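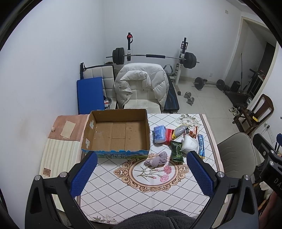
The gripper open over the table, with the box at left and the small packets loose on the cloth.

Furkent Table Rules, second edition
Printed handbook and card set for hand-held gripper work

If you run hand-held grippers in homes and other ordinary rooms, you probably already have a set of house rules, and if you're anything like us they live partly in a shared document, partly in an old email, and partly in the head of whoever has been doing it longest. Ours did too! The Furkent Table Rules started in April as a few pages Ching-wen Hsieh typed up for our own operators, and people kept asking for copies, so we tidied them up, tried them out, argued over them (a fair bit) and had them properly printed.

The handbook runs to 113 pages, spiral bound so it will lie flat beside you, and it comes with 70 task cards and a folded wall sheet. It's written for the person holding the grippers, in plain words, with a shorter section at the back for whoever reviews the recordings later on.

What the rules cover

Setting up. Leave the room the way people live in it. Chairs, coats, exercise gear and a patterned tablecloth are all welcome, and we'd much sooner have them than a bare table. What we do ask is that you walk your own route first and check the floor where you'll be stepping, especially anywhere with weights or cables, and that you put away letters, medicine labels and family photos. Everyone who lives in the home signs the consent page before you begin.

Starting position. Fingers fully open, pads empty, both tips in view, and hold for a count of 5. It feels like forever the first few times. Please do it anyway, as it gives the reviewer a clean place to cut.

Packing into a box. This is the longest chapter, and the one most people buy the book for. Open the flaps all the way and keep them clear of your wrists. Spread the items so each can be picked on its own, but don't line them up like a shop shelf; a loose group with a bit of touching and overlap is what you want. Take soft and crinkly packs across the body, never by a corner seal. Lower each one into the box and open the fingers once it's resting on something. No dropping from the rim, please, however tempting it gets by the end of a long afternoon.

Mistakes. Keep going. If a bag slips, pick it up again at your normal speed and finish the task, then mark the card. A fumble that has been marked is useful to everybody. Stop at once, though, if a pad comes loose, a pivot feels stiff, or a child or pet comes near the table.

Helpers. A second person may be in the room, and may have a gripper of their own, but only the operator named on the card touches the items. Agree out loud who that is.

Hands and shoulders. Take a proper break after 7 tasks, put the grippers down and shake your arms out. Llinos James wrote this chapter, and she is very firm about it.

Care of the tool. Wipe the pads between homes, check the pivot pins before each session, and retire any food packet that has split. There's a tear-out check sheet for all of this.

What's new in this edition

The chapter on soft packaging has been rewritten from top to bottom, with thanks to King-fai Yen, who sent us eleven pages of notes on the first one. The consent page is now a separate sheet you can copy. We also dropped the old rule about plain table coverings, which was only ever a habit of ours and did no good that we could find.

A word on standards

The Table Rules are a good-practice guide. They don't certify anything, and they don't take the place of your local safety law or the manual that came with your grippers. Where the manual is stricter, follow the manual.

Ordering

The set is sold as one item, and spare card packs can be had separately. Teams wanting their own house rules bound into the back should write to Cheng-en Huang before ordering, as the pages need to reach our printer ahead of the run. If you own the first edition, tell us and we'll send the new box-packing chapter at no charge. Page last revised 2021-08-03.

Furkent Handbooks | Contact the order desk | © Furkent, all rights reserved | Back to top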